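Hooks, trays and tiny treasures: your questions answered
Last updated 2020-11-22

I get a lot of mail about keeping small things tidy, so I've gathered the usual questions in one spot. Grab a cuppa! 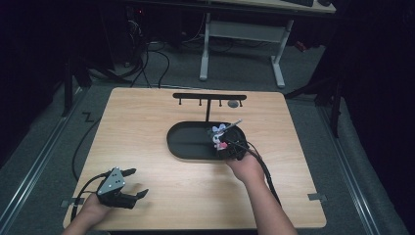 Do I need a rack and a tray, or will one do?
I use both. Anything with a loop or a ring goes on a hook, and everything else (little toy figures, mostly, in my house) gets dropped in the tray. If you only want to buy one, start with the tray. It's the one you'll reach for every single day.

How many hooks should I get?
Four is plenty for most people. I had a rack with 11 once and it turned into a great tangled curtain of keyrings and necklaces — never again.

Does the tray need a rim?
Yes please! Little figures roll, and then you're on your hands and knees on the carpet. A raised rim all the way round fixes most of that.

Why a black tray?
Personal taste, really, but pale and pink bits show up beautifully against a dark colour. It does show dust, so I wipe mine over with a damp cloth when I think of it.

My T-shaped rack wobbles. Help?
Load it from the middle outwards and keep the heavy stuff off the ends. Shuk-fan Chou wrote in to say she put felt dots under hers, and I've since done the same.

Where does the rack go?
Towards the back of the table, with the tray in front, so you're not knocking your knuckles on the hooks each time you put something down.

How much should I spend?
I paid $50 for my first set at Porkivau and I've been happy with it. You can do it for less if you haunt the op shops.

Can I send you a photo of mine?
I'd love that! Pin-yu Yip looks after the inbox in March when I'm away, so replies are a bit slower then.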